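Skivdale Newsletter Archive Help Desk
Ticket 398
Subject: Back issues open at the wrong page, and the search box has forgotten February
Status: Closed
Product: Latia Reader, desktop

Opened by subscriber

Hello, and thank you in advance for reading all this, as I do tend to go on. I've been taking the Whiteley home and workshop bulletin for longer than I'd like to admit, and when you folks moved the old issues into the Latia reader I was thrilled (no more boxes under the stairs!). For the first month it worked beautifully. Then last night, after supper, I went to look up the piece on re-seating a storm window, which I know perfectly well is in the February issue, and the reader took me to the index of a different issue altogether. I tried the arrows and they moved me along two pages at a time. When I typed "storm window" in the search box it said no results, and it said the same for "window," which can't be right for a home bulletin.

Things I have tried so far: closing the reader and opening it again, restarting the computer, signing out and back in. I also tried it on my sister's laptop, and hers does the arrows properly but the search is just as bad. I hope that helps. I can still read the pages if I scroll for long enough, so please don't treat this as an emergency if somebody else is worse off.

Reply from support

Good morning, and please never worry about the length, it saves us asking. The bit about your sister's laptop is very useful. It tells me we probably have two separate problems, one living on your computer (the arrows) and one living with us (the search).

Let's do the arrows first. In the reader, open the View menu and see whether "Two-page spread" has a check mark beside it. If it does, click it once to clear it, then go to Settings, Storage, and choose "Clear saved pages." You won't lose your bookmarks, those are kept with your account. The reader will be a little slow the first time you open each issue after that, so give it a minute with a cup of something.

While you do that I'll look into the search. Could you copy and paste whatever the reader gives you for a page where you land by mistake? Select all, copy, and drop it straight in here, page number and everything.

Reply from subscriber

The check mark was there! I have no memory of putting it there, but my grandson was visiting, so draw your own conclusions. I cleared it and cleared the saved pages and the arrows now go one at a time, bless you.

I pasted the page just as it came, and you'll see the words stop right where the page does.
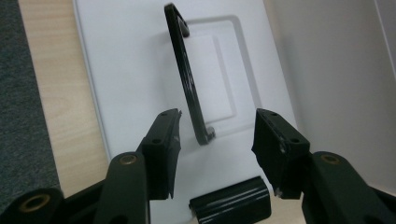

Whiteley Bulletin, Vol. 14, No. 4

and let the putty skin over before you paint. If the sash still rattles, the cure is nearly always at the stops, so ease them off with a wide blade and set them back a hair closer to the glass side.

Reply from support

Perfect, that was just what I needed. The text on your page is fine, so the reader has the words. The list that the search box looks through is another matter. We rebuilt it when we added the Oma collection, about 2,000 pages of it, and the job stopped partway without raising an alarm. Everything in your volume was left out, and the links from the contents page were pointing at their old positions, so that explains the wrong index too.

I've started the rebuild again and will leave it running through lunch. Please try your search any time after 3 p.m., and sign out and in once before you do.

Reply from subscriber

Tried it at half past three. "Storm window" brings up the February article first thing, and the contents page takes me where it says it will. I also found a very good piece on drawer runners I had forgotten all about, so there goes my evening. You may close this one. One small wish, if there's a list for such things: could the type in the search box be a bit bigger?

Reply from support

So glad to hear it! I've added the bigger type to our request list with your ticket attached, and we've put a check on the rebuild job so it will email us if it stops early again. Closing now. If the arrows start skipping after the next visit from your grandson, look in the View menu first.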